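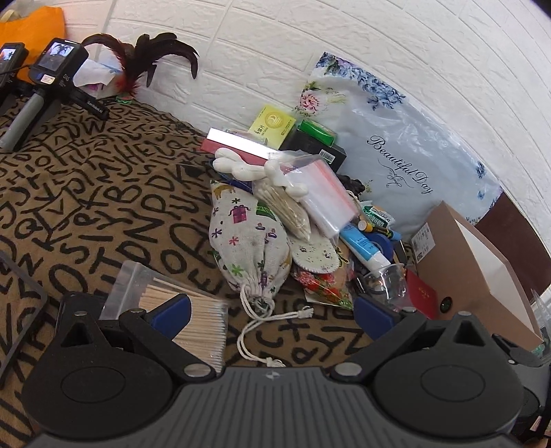

Defne Güler's first comment on the workshop was that it kept very little on the shelves that looked like robotics, and that most of the stock could have come out of a bathroom cabinet. She has since taken over the gripper bench.

## About Urketti

Urketti is a shared workshop for people who build robots and small automation at home and need more space, or better tools, than home provides. It occupies two rooms above the Skalov print works. Membership stands at 49. Work is split between members' own builds and one common project, the hand-held gripper.

### The gripper

The gripper is a two-finger tool, carried and operated by a person. Recordings made with it are used to train the arm in the back room, which goes by the name of Akpan. The current mechanism is the work of Tae-yang Min, who also maintains the drawings. Printed parts are made on site. Fasteners are stainless, M3 throughout, except at the finger hinges.

Fingertip inserts are treated as consumables. A set is replaced when the gripping face shows visible wear or when the fingers no longer close parallel. Closing force is checked on the bench scale before each set goes into service, and the reading is entered in the log.

### Test objects

Objects are chosen for being awkward to pick up: drawstring pouches, cotton swabs in a clear box, thin plastic bags, soap, tape rolls. Soft and transparent items account for most failed grasps on Akpan. The log currently holds 1,601 grasp attempts over 126 objects. Contributions are welcome, provided they are clean and contain no glass.

### Tools

- Two filament printers, one enclosed
- Small lathe (induction required)
- Soldering stations and a bench supply
- Gutovitz controller boards, sold to members at cost

### Joining

New members are admitted in October and again in spring. An induction takes one evening and covers the printers, the lathe and the emergency stop on Akpan. The doors open at 18:30. Bring closed shoes and, if the build has already been started, the wiring diagram.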